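Skidetti 五指灵巧手洗衣作业套件试用讨论(征求各单位意见)

所属版块:服务机器人 > 整机与末端执行器 > 选型与评测 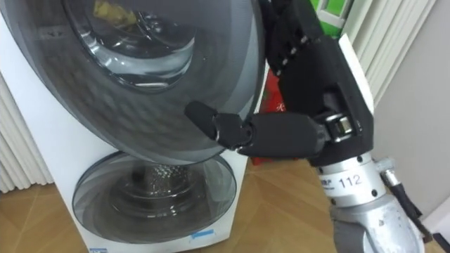

一、试用背景与初步意见

楼主 设备科_临江 发表于 2020年12月4日

各位同行:
我单位下属康养机构拟在被服洗涤环节引入自动化设备,现正对 Sulmont 公司代理的 Skidetti 五指灵巧手套件进行试用。该套件由灵巧手、腕部模块、控制软件及洗衣作业技能包组成,按供方说明,可适配常见的前开门滚筒洗衣机。试用科目为开门、取放小件织物、推门及关门四项。

现将初步意见报告如下,请有使用经验的单位指正。

1. 推门动作。套件采用单指伸出、其余手指收拢的姿态,以指尖接触门圈右下缘。该姿态占用空间小,在洗衣机右侧留有余量的条件下可以执行。
2. 关门动作。门锁到位需要较大推力,单指姿态下末段力量不足的情况时有发生。供方建议末段改用掌根,我方尚在验证。
3. 线缆。腕部外侧引出的黑色线缆沿前臂走线,未设护套。在狭小洗衣间内作业时,存在勾挂风险。
4. 文档。中文手册与控制软件现行版本不一致,力控参数一节缺两个字段的说明。

截至目前,四项科目合计执行 1,424 次。各科目成功率待复核后另行公布,在此之前请勿引用本帖作为验收依据。

拟请各位就以下事项提供意见:其一,单指推门是否宜作为标准动作;其二,技能包按年订阅的收费方式是否合理;其三,同类产品中有无更适合本场景者。

二、跟帖

2楼 Kiltix用户_老周

我单位使用的是 Kiltix 三指夹持器,已用于同类作业。就开关机门而言,三指夹持器完全能够胜任,结构简单,维护量低。五指手的关节数量多,故障点相应增加。楼主所列四项科目中,仅取放小件织物一项对手指数量有一定要求,其余三项用五指手完成,投入与产出不相称。

建议贵单位先明确五指构型的必要性,再讨论品牌。

3楼 设备科_临江(楼主)

回复2楼:
意见收悉。五指构型的考虑在于后续科目,包括旋钮操作、洗涤剂盒抽拉及衣物分拣。若仅限于开关机门,我方同意贵方判断。另请教,贵单位夹持器在取出贴附于滚筒内壁的织物时,是否需要人工协助?

4楼 Kiltix用户_老周

回复3楼:
需要。袜子、手帕一类小件,目前仍安排人员在每批结束后检查滚筒。此项确为三指夹持器的短板,不予回避。

5楼 末端执行器_工程二组

关于单指推门,提出不同看法。

指尖推门时,接触点位于门圈边缘,力臂较长,推动门体所需的力并不大,动作前段合理。问题在于门圈为弧面,指尖亦为圆头,接触面积有限,一旦门体转角变化较快,指尖容易沿弧面滑移。建议供方在技能包中加入接触点跟随,或允许用户自行设定由指尖切换至掌根的角度阈值。

此外,单指受力由指根关节承担。贵方试用次数已不算少,建议对该处关节间隙作一次测量,并与出厂记录比对。

6楼 Sulmont技术支持_Lahcen Soliman

各位好。本人 Lahcen Soliman,负责 Skidetti 系列的技术支持工作。现就有关问题答复如下:

(1)单指推门为技能包默认动作,适用于门体开启角度较大时的前段推动。末段压紧建议切换为掌根动作,切换角度可在高级设置中修改,默认关闭。手册未予写明,系我方疏漏。
(2)线缆护套为选配件。试用单位如有需要,可向代理方提出申请。
(3)手册修订工作正在进行,缺失的字段说明将先以补充页形式提供。
(4)指根关节的间隙测量方法,可通过站内信索取。

7楼 采购监督_南岸

对6楼第(2)项答复持保留意见。线缆防护涉及作业安全,列为选配件不妥。洗衣间地面及机体周边难免有水,外露线缆应当作为基本配置予以防护。建议楼主在合同谈判中将护套列入标准交付清单,并注明防护等级。

另,订阅费用问题供方未作答复。据我单位四月询价所得,技能包每台每年 900 元,灵巧手本体另计。如续订中断,已安装技能能否继续使用,报价单中没有写明。

8楼 Sulmont技术支持_Lahcen Soliman

回复7楼:
订阅中断后,已安装的技能可继续运行,但不再获得更新及远程诊断。价格事宜请与代理方商务人员联系,本人不便在公开版块答复。线缆护套的意见已转产品部门。

9楼 Badawi集成_方案部

我司承担过两处洗衣间的集成项目,补充一点现场经验。末端执行器的选型固然重要,但机器与墙面、窗帘之间的净空往往更早成为制约条件。滚筒洗衣机开门后,门体占据机前较大空间,手臂须从侧方进入,腕部与前臂的外形尺寸应一并核算。建议楼主在选型表中增列“侧方进入最小净空”一栏,由各供方填报实测值。

对2楼的意见,我司部分认同。单一机型、单一动作的场所,夹持器更为经济。若机型混杂,门把手形式不一,五指手的适应性仍有价值。

10楼 Kiltix用户_老周

回复9楼:
“适应性仍有价值”一说,应以数据支持。更换机型后需重新标定的,三指与五指并无差别。请贵司说明,所述两处项目更换机型后的重新标定各用时多少。

11楼 Badawi集成_方案部

回复10楼:
其中一处未更换机型,无数据可供。另一处更换后,重新标定用时 20 分钟,不含安全检查。该数据为单次记录,仅供参考。

12楼 设备科_临江(楼主)

感谢各位。综合以上意见,我方拟作如下安排:

1. 启用掌根切换功能,重新执行关门科目,结果单独统计,不与此前数据合并。
2. 按5楼建议测量指根关节间隙。请6楼将测量方法发至我方信箱。
3. 选型表增列侧方进入最小净空一栏,并邀请 Kiltix 方面填报。
4. 线缆护套列入标准交付清单,作为谈判条件提出。
5. 订阅中断后的使用权限,要求供方以书面形式写入合同附件。

五指构型的必要性问题,我方内部意见亦未统一,暂不作结论。

13楼 末端执行器_工程二组

同意上述安排。关门科目重新执行时,建议同步记录指尖与掌根切换瞬间的门体角度,便于与其他单位的数据对照。

14楼 采购监督_南岸

第5项请注意,附件中应明确“继续运行”是否包含控制软件升级后的兼容性。以往有单位因软件升级导致已安装技能失效,责任归属争议较久。

15楼 设备科_临江(楼主)

已记录,将一并提交供方答复。复核后的成功率数据将在本帖内更新。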